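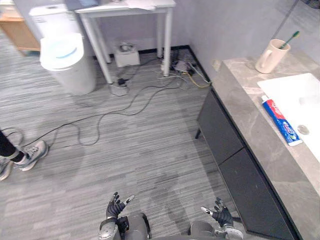 Pre-purchase site and equipment checklist
Washroom task station, two-handed robot
Site: Dratulden, room 3
Checked by: Priit Ramanauskas
Budget holder: Peter Říha
Date: December 14, 2020

Marks: OK / FIX (before order) / BUY (carry to budget sheet) / OPEN

1. Floor and access

1.1 Floor covering suits the base. OPEN. Striped carpet throughout. Bultano quotes rolling resistance for hard floor only. Ask for a carpet figure in writing.
1.2 Travel area free of cable. FIX. Black cable lies in wide loops across the left and center of the floor, out to where the attendant stands. The strip along the vanity is clear.
1.3 Door width allows delivery without removing the arms. OK.
1.4 Carpet condition. OPEN. Faint darker patches in the working area. Check for damp before any mat is laid.

2. Power

2.1 Power supplies off the floor. FIX. Adapter under the front edge of the table, further bricks and connectors in the corner. Wall-mounted tray, BUY, 2 pcs.
2.2 Cables routed along the wall. FIX. The yellow cable runs below the front of the vanity. Reroute or cover.
2.3 Cable cover, low profile. BUY. Staniforth, 66 per length. Loren asks 68 but includes end ramps. Prefer Loren.
2.4 Dedicated circuit for charger. OPEN. Electrician's quote requested in September, not received.

3. Work surface

3.1 Counter height within arm reach. OK.
3.2 Clearance between open hands and cabinet doors. OK at standby. Repeat with doors open.
3.3 Splash protection at basin. BUY. Hands and wrists have no covers. Sleeves are not part of the base price; see 5.2.
3.4 Task items present. OK. Toothpaste tube at the basin rim, toothbrush in mug at the back corner. Order spares of both. Tubes deform with repeated gripping and should be budgeted as consumables.

4. People

4.1 Attendant position marked. FIX. No floor marking. Move the position clear of the cable loops.
4.2 Closed shoes worn. OK.
4.3 Stop button within attendant's reach. OPEN. Wireless unit is a separate line on the Bultano quote.

5. Budget notes

5.1 Ceiling for room preparation is 3087, robot excluded. Sections 1 and 2 have first call on it.
5.2 Sleeves: get a price per pair and the replacement interval. Do not accept "as needed."
5.3 Table against the back wall stays. No replacement to be ordered.
5.4 Spare fingertips: hold until the service contract is read. P.Ř. to confirm whether wear parts are covered.

Result: not released for order. Recheck 1.2, 2.1, 2.2 and 4.1 on site. The remaining open items can be closed by mail.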